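### 4.2 Das Sofa als Zwischenlager

Wer Haushalte nach dem Ort ihrer sauberen Wäsche fragt, bekommt den Schrank genannt. Unsere Begehungen ergaben ein anderes Bild: Von 894 erfassten Ablagevorgängen endeten nur 90 unmittelbar im Schrank. Den größten Teil des Rests übernahm die Polsterlandschaft, ein Möbel, das laut Hersteller dem Sitzen dient. Mansour und Kuusk führen dafür den Begriff der »Lendwood-Lage« ein, benannt nach der Siedlung der Vorstudie, deren Bewohner darüber mäßig erfreut waren.

Typisch ist die Nachbarschaft verschiedener Ordnungsgrade auf derselben Sitzfläche (Abb. 3).

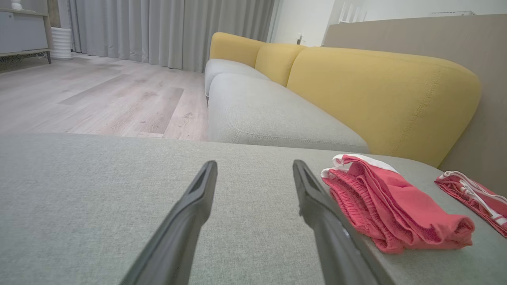
**Abb. 3:** Rote Shorts, gefaltet, auf hellgrauem Sitzpolster; rechts daneben ein zweites rotes Kleidungsstück mit weißen Kordeln.

Gefaltetes gilt in unserer Kodierung als »in Bearbeitung«, auch wenn die Bearbeitung seit Oktober ruht. Zerknülltes wird gesondert geführt. Beide Zustände können auf einem Sofa friedlich nebeneinander bestehen – ein rotes Knäuel links, rosa Netzstoff mit weiß gestreiftem Besatz gefaltet rechts –, und die Kommode an der Wand ändert daran wenig. Die Nähe von Stauraum erwies sich über alle 26 Haushalte hinweg als schwacher Prädiktor des Wegräumens.
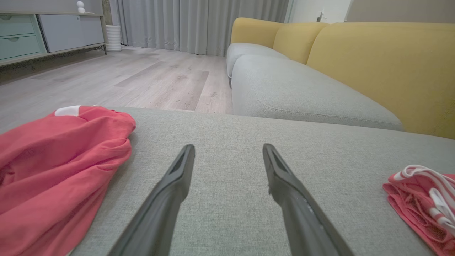 *Ab wann gilt ein Wäschestück als weggeräumt?*
Sobald es in einem geschlossenen Möbel liegt; Stuhllehnen zählen trotz wiederholter Einwände der Befragten nicht dazu.

Strittige Fälle wurden von Siiri Kuusk nachkodiert, 5 davon zweimal.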